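# About Mesness Workshop

Mesness is a shared workshop for people who build robots and small automation as a hobby. We have 14 benches, a machine room, an electronics room and a working kitchen. We are at Unit 11, behind the tire shop, with the entrance on the lane side. Street parking is free after supper.

Last updated January 20, 2021.

## How we started

The workshop began in Annick Boychuk's garage. She was building a camera slider and had a drill press, and two neighbours had projects that needed a drill press. By the second winter the garage had no room for the car. The group rented half of the present unit that April and took over the other half when the upholsterer moved out.

Annick had worked in packaging line maintenance, and a lot of our early habits came from her: label both ends of a cable, write the date on the drawing, put an emergency stop where your left hand can reach it. Most of those are now rules. She still looks after the electronics room and does the orientation for new members.

We didn't set out to be a robotics shop. The first projects included a kiln controller, a chicken door and a CNC router that took up a corner for years before it cut anything. People who liked motors told other people who liked motors, and it went from there. You will still find furniture being glued up here. If it needs clamps, it is welcome.

## What we build

Members own their own projects and take them home when they're done. The shop also has shared builds that anyone can work on. At the moment there are 3.

**Floltow** is a filament dryer and spool changer. It feeds the two larger printers overnight. The heater side is finished and has been in daily use for a while. The changer works with new spools and jams on cardboard ones, so if you use cardboard, please load it by hand and leave the changer switched off at the wall.

**Lungu** is a wheeled cart that carries stock from the rack to the saw. It follows a painted line. It was meant to avoid people as well, and the bumper switches do stop it, but we don't run it when there are visitors in the machine room. The current job is replacing the castors, which pick up swarf and then steer the cart on their own.

**Jisard** is the big one. It is an arm and gripper meant to do ordinary jobs in a kitchen: open a drawer, take something out, put it down, close the drawer. It takes up most of our shared evenings and most of our questions by email, so it gets its own section.

## Jisard

The idea was to build something that could work in a home as it already is, without special handles or stickers on everything. Our first version ran on a test stand made from shelving and a filing cabinet. It got good at the filing cabinet. When we moved it to the kitchen it missed the drawers almost every time, and we rebuilt a good part of the wrist.

Some notes for anyone thinking of joining the build:

- The arm is belt driven at the shoulder and elbow and geared at the wrist. Spare belts are in the grey cabinet. Take the last one and you order the next lot.
- Joint limits are set in the config file and also by hard stops. Do not remove a hard stop to get a bit more reach.
- Finger geometry is still changing. If you print a new pair, weigh them both and write it in the binder. The software compensates for the weight and does it badly if the number is wrong.
- A small camera rides at the wrist, so what it records is turned whichever way the wrist is turned. New people find this hard to read at first. It gets easier after an evening or so.
- The binder is at 353 pages and has no index. Start from the back.

Drawer fronts have been the slowest part. A knob gives the gripper something definite to close on, but it has to come in square or the knob slides out as the arm pulls. Long bar handles are easier to find and easier to hit by accident. We have a soft limit on sideways force now, and the arm backs off when it touches something it wasn't told about. The cost is speed. A drawer that a person opens without looking can take Jisard long enough that you put the kettle on.

Picking things up from inside a drawer is a separate problem. Boxes are fine. Bags are not fine, being shiny and crinkly, and they change shape when the fingers close. We tried depth readings off shiny packaging and gave up on them for now. The present method plans from the flat colour picture, comes down slowly and closes until the motor current rises. Crushing chips is considered a failed run and gets written down as one.

Work on Jisard happens in the kitchen, at the marble counter. The cutting board stays out on the counter during runs because a real kitchen would have one out, and the arm needs to learn where not to put its elbow. Please wash the board before you use it for food.
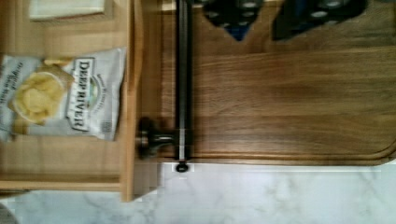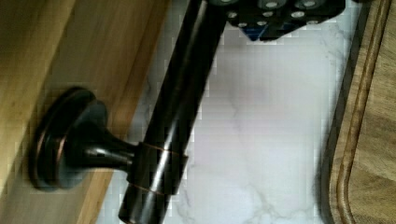
Both are wrist camera views at the counter, with the gripper coming in at the top. The drawer with the Deep River chips is in the first, and the second is closer on the dark bar and its bracket.

The next stretch of work is on closing drawers. Opening has had all the attention, and a half-closed drawer is a nuisance to the person who walks past it. We would also like to have the arm recover from a missed grasp on its own. At present it stops and waits for somebody to press the green key. If you have done any work with force sensing at the fingertip, or you're good with cable strain relief, come by on a build evening and talk to whoever is at the laptop.

## Membership

Full members have a key, a shelf and use of every room they've been signed off on. Evening members can use the shop when a keyholder is in. Both kinds can work on the shared builds. Students pay half.

You'll need an orientation before your first session and a separate sign-off for each of the mill, the lathe, the table saw and any arm with more reach than a desk lamp. The sign-off is a conversation and a demonstration. There is no written test. If you haven't used a machine for a year, ask to be taken through it again.

We don't hold places for friends and there is no interview. When the shelves are full there's a waiting list, and it moves fairly quickly in spring when people decide they'd sooner be outside.

## Shop rules, short version

- Eye protection in the machine room, including when you are only looking.
- Powered arms are never left running with the room empty. Pausing the program doesn't count as off.
- One person calls the run and one person holds the stop. They can't be the same person.
- Batteries charge on the steel shelf and nowhere else.
- Food from the kitchen shelf marked TEST belongs to the Jisard build. It is opened, squeezed and dropped a good deal. You may eat it if you want to.
- Sweep your own bench. Leave offcuts longer than your forearm in the rack and bin the rest.

The long version hangs inside the front door and is the one that applies.

## What we don't do

We are not a repair service. We get calls about robot vacuums and garage door openers, and we can't take them in, though you are welcome to join and fix your own with help. We don't sell Floltow, Lungu or Jisard, as kits or finished. The drawings are free to copy, and members can show you where they're kept. We can't ship parts.

We don't build anything meant to hurt people or to watch them without their knowing, and shelf space has been refused over that.

## Visiting

Come on a build evening. The lane door will be propped open if the weather is decent, and otherwise knock hard, as the dust collector is loud. Closed shoes, please, and long hair tied back. Children are welcome in the kitchen and the electronics room with an adult. They can't go in the machine room, even carried.

Capacity limits are in place at the moment, so email first and wait for a reply with a time. Masks are worn in all rooms. If you have a cough, stay home and we'll find you another evening.

The washroom is through the electronics room on the left. The step down into it is higher than it looks.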